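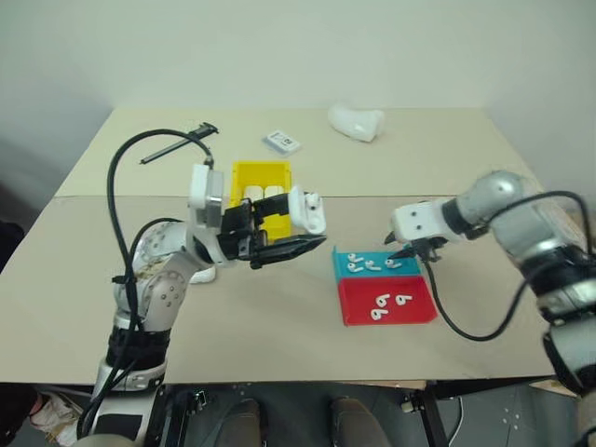 A white earbud case with its lid open, on a beige tabletop.

Cleaning Small Electronics at the Kitchen Table
By Shirin Ranjbar

Most of the small things we carry every day get cleaned only when they stop working. Set aside 40 minutes once a month and do them all together. You need a soft dry toothbrush, a microfiber cloth, cotton swabs, wooden toothpicks and a small bottle of rubbing alcohol.

Before you start
Unplug everything and switch off what can be switched off. Wipe the table and let it dry. Put a light-colored towel down if your table is dark, as small ear tips are easy to lose.

Earbuds and their cases
Take the silicone tips off and wash them in warm water with a drop of dish soap. Leave them on a paper towel until they are completely dry. Brush the mesh with the earbud facing down so that loose wax falls out. Do not push a toothpick into the mesh.

The case gets dirtier than the earbuds. Lint packs into the bottom of the wells and the earbuds stop charging properly. Use a dry swab first, then one barely damp with alcohol on the metal contacts. Leave the lid open for a while before you put anything back. The hinge collects pocket dust too – a dry toothbrush gets most of it.

Phone charging ports
If the cable feels loose, look inside with a flashlight before buying a new one. Turn the phone off and work the lint out with a wooden toothpick, gently, along the back wall. No metal pins.

Remote controls
Take out the batteries. Hold the remote upside down and tap it against your palm, then brush between the buttons. White crust on the battery springs comes off with a swab dipped in vinegar. Wear gloves for that and dry the springs well.

Keyboards
Brush from the top row down and shake out the crumbs over the sink. Touran Azimi wrote in to recommend a clean paintbrush, and I have switched to one. It reaches farther between the keys than a toothbrush does.

What to leave out
Skip window cleaner, bleach and anything with grit in it. Paper towels can scratch glossy plastic. Canned air is fine for keyboards but too strong for earbuds.

Storing the kit
Mine lives in an old Jekstead cookie tin in the drawer under the toaster. A pack of 100 swabs has lasted me since July. Throw out the toothbrush when the bristles start to splay.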